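Tollemo Counter Kit, kitchen bench set for robot arms
Sold by Drereck. Reviewed by Candela Calvo

Drereck would like you to believe that a toaster, a few mugs and a wooden box with a bar handle make a "complete domestic test environment". We had the Counter Kit for 12 days with an arm and gripper we already knew well, so any surprises would be down to the kit.

Two views of the counter and two from the wrist camera:
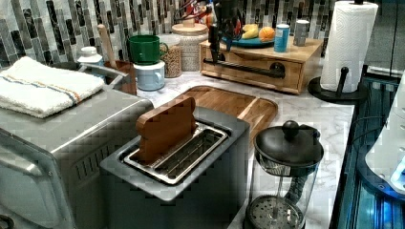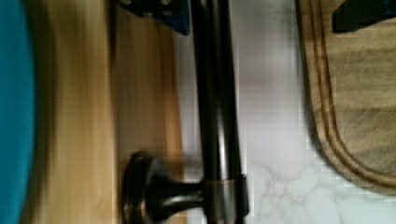
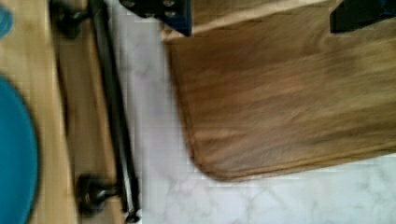
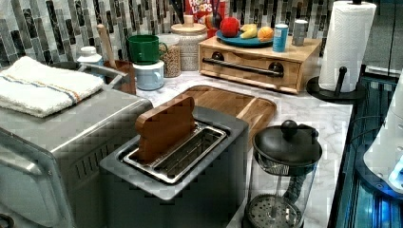

What you pay for is the layout plan, the props list and the task cards. The price is 3,000 before delivery, and the arm is extra. I asked Severino Aranda at Drereck what the money covers, and he said "consistency". Maybe. Most of the props could be bought in any decent homeware shop in an afternoon.

The task cards are the better half. They are short, they say where things start and where they should finish, and they don't pretend a pass on one card means the arm is ready for someone's home. I can't say the same for the brochure, which quotes 714 "validated grasps" and never says what counts as validated, or by whom.

Setting up took Iker Benítez and me roughly 5 hours. The sheet promises two. The placement guide is printed so small that we gave up and used the file version.

My main doubt is variety. Once an arm has been tuned on the same handle and the same slot for a week, you learn very little from watching it do them again. Drereck says an add-on pack is coming in April. Ask for the contents in writing before you order.

In the box: placement guide, props list, task cards, spare fixings
Not in the box: arm, gripper, cameras, mounting plate
Returns: unused kits only, buyer pays carriage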